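Rod (household and workshop)

A rod is a long, straight, solid cylinder used to hang, hold, push, roll, prop or join other things. 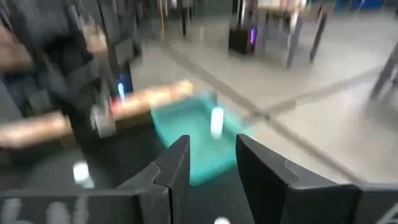
It differs from a tube in having no hole down the middle, from a stick in having been made round on purpose, and from a pole mainly in the opinion of the person selling it. Rods of wood are usually called dowels, although in some trades a dowel is strictly the short piece that holds two boards together, and the long piece it was cut from is called dowel rod. Speakers who insist on this tend to work with furniture.

Materials

Wood, metal and plastic are the usual choices. Wooden rods are light, easily cut and pleasant to hold, and they warp. A long rod left leaning in a corner will slowly take the shape of something left leaning in a corner. Metal rods stay straight but make more noise when dropped. Plastic rods come in any color, including several shades of tan meant to suggest wood.

Sizes

Rods are sold by diameter and length, and a rod matching both figures on its label is considered a good one. Damp air swells wood across the grain, so a peg that slid into its hole in February may need a mallet by summer. Makers of pegged goods allow for this by leaving the fit slightly loose, which owners then report as a defect.

The Skendow catalog of shop supplies once listed wooden rods in 70 combinations of thickness and length. Its successor, Melton, cut the list to 50 and described the change as an expansion of the core range. Neither carried the size needed for the Landero towel stand, a popular model with 4 arms whose replacement parts were discontinued before the stand was.

Uses

Short rods set into an upright serve as pegs for cups, coats, spools and rings. Longer ones hold up curtains, carry rolls of paper or become the handles of small tools. In children's toys they act as axles and are among the first parts to be lost. Many homes also keep one rod for reaching whatever has gone behind the refrigerator — a use no manufacturer advertises.

Storage

Collections are rare but exist. Mio Hamada's handbook Round Stock, published by Sakamoto, grew out of her own shelves of around 600 offcuts, sorted by diameter. She recommends storing rods flat, marking the size on one end, and throwing away anything shorter than a finger. A later chapter gives eleven projects for pieces shorter than a finger.

See also: Broom handle; Curtain rod; Peg; Spindle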